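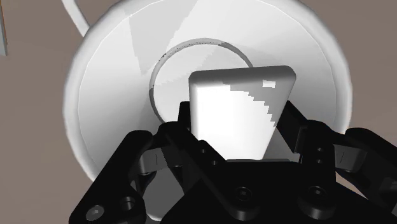
Can Machines Do the Chores Yet? A Position, Revised

Posted 16th September

In January this blog took the view that household robots would be clearing tables within a short time. Several readers wrote to disagree. Having spent much of the summer reading trial reports and following the work at Ullix, I now consider that the readers had the better case, and the earlier position is withdrawn in part.

The question should be divided. Picking up one object and putting it down in a known place is a task machines can be taught, first in simulation and then on a bench. A white block held over a white dish is a fair statement of where much of the work stands. The block has firm sides that two fingers can close on, and the dish offers a wide target. A kitchen after dinner offers a wet fork under a napkin.

Ullix trains its table-clearing program, which it calls Sayce, almost entirely in simulation before any hardware is involved. The reasoning is sound. A simulated plate costs nothing to drop, and the same reach can be repeated through the night without supervision. The most recent summary I was sent covered 358 simulated attempts at placing a single item in a dish. It did not include a matching figure for real dishes, and I have asked for one.

Shop-floor work is further along. The packing line at Erningate uses 4 arms from Hodureo, and these fill trays for most of a shift. Conditions there favor the machine. The trays arrive in the same position, the lighting does not change, and a member of staff removes any item that has fallen on its side. When I visited, the arms were stopped 3 times in nearly 40 minutes, each time for a person to straighten something. The supervisor regarded this as a good morning.

Homes do not provide such conditions. Dishes are stacked by whoever is nearest to the sink, bowls are left inside other bowls, and pale crockery on a pale counter is hard for some camera systems to separate. Grip is a further difficulty. A block tolerates a firm squeeze, while a thin glass may not.

My present view is therefore as follows. Machines can perform parts of chores, provided that a person has prepared the work and remains close by. They cannot yet be given a kitchen and left alone in it. Readers considering a purchase on the strength of a demonstration should ask to see the same task carried out with their own plates.

The Sayce summary is due to be updated before winter. Comments on this post will remain open until then, and corrections regarding the Erningate line are particularly welcome, as my notes from that visit are incomplete.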